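How to Trace a Buried Creek Through Your Town

Posted July 4, 2026

Most older towns in this part of the country have a creek that isn't there anymore. It was there when people first settled, it ran past the first mill or the first tannery, and at some point after that it got dirty enough and inconvenient enough that the town put it in a pipe and built streets over the top. The water is usually still moving down there, and with a little patience (and a good pair of walking shoes!) you can work out where it goes. I have been doing this in Oviston on and off for years, and I still get a thrill every time another block falls into place.

What you'll need

A current street map you don't mind scribbling on, a few colored pencils, a notebook, and access to your library's local history room. Tracing paper is wonderful if you can get it. Everything else is optional, though I do like to bring a sandwich.

Step 1: Start with the oldest map you can find

Ask at the library for anything drawn before the sewers went in. County atlases are lovely for this, and so are the early survey plats, which often show streams because the surveyors had to wade through them. Don't worry if the scale is odd or the streets have different names. Pick out two or three things that haven't moved - a church, a courthouse square, a bend in the river - and line everything up from those.

I traced my first map by hand at the kitchen table. These days I use a free program called Karnuvix to lay the old map over the new one, and it does save time, but I learned more from the tracing paper and I'd suggest you try it that way at least once.

Step 2: Look for crooked things

Streets laid out on a grid want to be straight. When you see an alley that wanders, a row of back lots cut at a slant, or one house sitting at an angle to all its neighbors, mark it in pencil. Property lines often followed the creek bank, and they tend to stay put long after the bank itself is gone. In Oviston there is a whole run of garages behind the old Nedeljković brewery that curve like a banana, and the creek is right underneath them.

Step 3: Read the sewer reports

Now, I know how that sounds, but please don't skip it. When a town decided to cover a creek, somebody had to pay for it, and that meant reports, bids and a good deal of complaining in the newspaper. Ask the city clerk or the public works office for the annual reports. Ours gives the first covered section as 1,614 feet of brick, running from the mill pond down to the rail yard, and that one number settled an argument I had been having with myself all winter. Look for the words "culvert," "main drain" and "nuisance" in the index. That last one is where all the good stories are. The complaints about the smell alone kept me in my chair until closing time.

Step 4: Walk it

Go out after a heavy rain, with your marked-up map, and start at the low end where the pipe meets the river. Work your way uphill. You are looking for dips in the street, storm grates set closer together than usual, willows or cottonwoods growing where you wouldn't expect them, and basements with pumps running. Stand near a grate on a dry day in October and listen. If you hear steady water and it hasn't rained for a week, make a note of the corner.

Stay on the sidewalk, ask before you go into anybody's yard, and never, ever go into a culvert or lift a manhole cover. The air can be bad and the water can come up fast. You can learn all you need from above.

I allow 45 minutes for every few blocks, because people come out to see what I'm up to, and then they tell me about their grandfather's flooded cellar, and that goes in the notebook too.
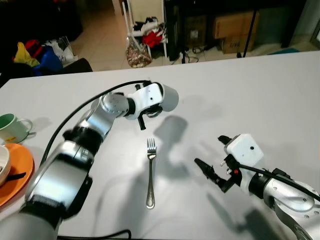 One reader wrote to say that her own walk had gone wrong at the top end, where she followed a line of wet basements for nine blocks and then found it was an old water main and no creek at all. She asks how to tell them apart. My best answer is to go back to Step 1. A main will generally follow the street, and a creek will cut across lots. If your line of damp spots never once leaves the street, be suspicious of it.

Step 5: Draw it up and share it

Make one clean copy, using a solid line where you have two sources that agree and a dotted line where you're guessing. Write your sources on the back. I had mine copied at Drurketico, the print shop by the depot, and left a stack of about 200 at the library desk. If you do the same, put your phone number or email in the corner, so people can send you corrections. I'm on my third version now, and the stretch above the school is still dotted.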